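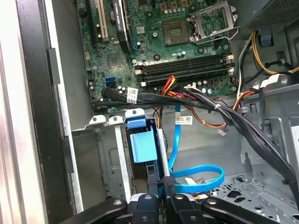
Chapter 3. Singers Who Dance, Dancers Who Sing

Most popular music was made for people on their feet, and the split between "the singer" and "the dancers" is pretty recent. Record companies liked it. One name on the sleeve, one face, everybody else paid by the night. A band with no front person was hard to sell — like a motherboard with all its memory slots empty and no chip in the socket, plenty of room and nothing a shop could put a price on. So a singer got slotted in. The dancers went to the back, or off the stage completely. This chapter is about performers who did both jobs and what it did to the songs.

We start with Erasto Muli. He came up through Lema, a dance company that rehearsed above a bus garage and toured with its own drummers. No singing training at all. The company needed someone to call the changes, he was loud, that was that. Listen to the early tapes and you hear a caller, short lines, lots of breath, words dropped whenever the feet got busy. He kept the habit after he left. On the first solo record, Godholm, the verses are hardly ever longer than four bars. Critics said thin. Dancers said you could finally hear where to put your weight.

Keep both opinions in mind, we come back to them in the section on phrasing.

A few terms before you go on.

Call. A sung or shouted line that tells the dancers what comes next. May be real words, may not.

Break. The drums stop or thin out. In Muli's shows the voice usualy stops too, and the feet carry the rhythm.

Doubling. Voice and body marking the same accent. Easy to do badly. Most beginners double everything and the audience gets tired of it by the second number.

Costume comes into this more than you'd expect. Flotier, the second record, was toured in heavy layered coats with shells sewn on the hem, and the shells were miked. 281 of them on the lead coat, acording to the tour program. Take away the coat and the title song has no percussion for the first 31 seconds — on the studio version they just recorded it hanging from a stand and shook it.

Listening for this chapter: Godholm, side one. Flotier, title song only. The Tultovmont concert, all of it if you can, otherwise from the second break to the end. Listen once sitting down. Then once standing up, and move. Write down where you ran out of breath and bring the notes to class, we'll need them for Exercise 1.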